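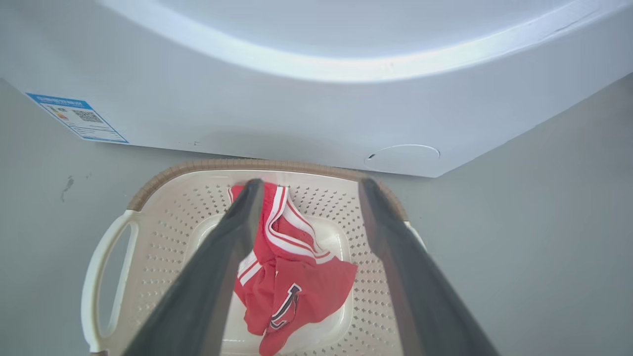
## Unit 4: The front-loading washing machine

Students should read this handout before the practical session. The written task is due in July.

**Energy label.** The coloured bars run from green to red. A machine placed in the green bands uses less electricity for the same load. Where a QR code is printed on the label, it should be scanned and the product sheet saved with the student's notes.

**Filter cover.** On many front loaders the drain pump filter lies behind a small cover low on the front panel. Before opening it:

1. Switch off the machine and unplug it.
2. Lay a towel and a shallow tray on the floor.
3. Turn the filter slowly and allow the water to drain.
4. Remove lint, coins and hair, then rinse the filter under the tap.

**Wash temperatures.** Everyday cottons are washed at 40 degrees. Towels and bed linen may be washed at 60 degrees where the care label permits.

**Written task.** Compare two care labels from home and state the programme suited to each.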